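Do we need a written rule for closing speed near a socket?

Our arm swaps server boards at Dernum. The only policy is "be careful," which the arm has not read. Is there a norm?

Drakance 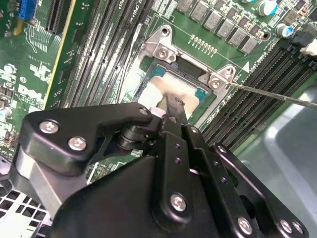
Approach speed goes in writing first, then force, then who may change either. We cap ours at 7 mm/s near the socket. Clear both memory banks on paper before you move; with slots on either side of the CPU, a sideways exit is a bad plan — ask my 495 dollar board.

Wen-hsiung Tsai

Just go slow. Worked for me.

Flukstead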